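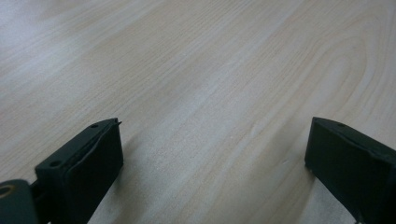 Why does a board get wider in a humid room but hardly any longer?
Water enters the cell walls and pushes the fibers apart sideways. The fibers lie along the length of the board, so almost all of the swelling is across them.

Wood and Moisture
Handout 4, Materials for Furniture Making
Instructor: Thandeka Mokgethi
Read before the June workshop at the Solholm building.

1. Terms

Moisture content (MC) is the weight of water in a piece of wood divided by the weight of the same piece when oven dry, given as a percentage. A sample that weighs 108 g before drying and 100 g after drying has an MC of 8 percent. Green wood can exceed 100 percent, which only means that it holds more water than wood substance.

Free water sits in the cell cavities. Bound water is held in the cell walls. Free water leaves first, and its loss changes the weight of the board but not its size.

Fiber saturation point (FSP) is the MC at which the cavities are empty and the walls are still full. For most species it is roughly 30 percent. Shrinkage begins below this point.

Equilibrium moisture content (EMC) is the MC at which wood neither gains nor loses water in air of a given temperature and relative humidity. Humidity has much the larger effect.

2. Directions of movement

Longitudinal movement, along the grain, is ignored in ordinary furniture work. Exceptions are juvenile wood and reaction wood, where it can be large enough to bow a part.

Radial movement runs from the pith toward the bark. Tangential movement follows the growth rings and is commonly up to twice the radial value. A quartersawn board moves mainly by the radial figure across its face, a flatsawn board mainly by the tangential one. The difference between the two also causes flatsawn boards to cup on drying, with the bark side becoming concave.

3. Estimating movement

For MC values below FSP:

change in width = width x total shrinkage x (change in MC / FSP)

Total shrinkage is the published value from green to oven dry, written as a decimal. Use the tangential value for flatsawn stock.

Worked case: a solid panel 16 inches wide, total tangential shrinkage 0.08, MC change of 4 percentage points, FSP taken as 30.

16 x 0.08 x (4 / 30) = 0.17 inch

Allow slightly more than this in the groove or slot. The formula assumes a straight line between FSP and zero, and is adequate for shop use.

4. Construction

Tabletops: fix at the center of the width and let both edges move. Buttons in a groove, or screws in slotted holes, are acceptable. Do not glue a solid top to its end rails.

Breadboard ends: glue the middle tenon only. Outer tenons are pinned through elongated holes.

Veneer on a stable core follows the core. Balance the panel with veneer of similar thickness on the reverse.

Finishes slow the exchange of moisture. None stops it. Coat both faces equally.

5. Before next session

Reread section 3 and repeat the worked case for a radial shrinkage of 0.04. Bring the result in inches to two decimal places.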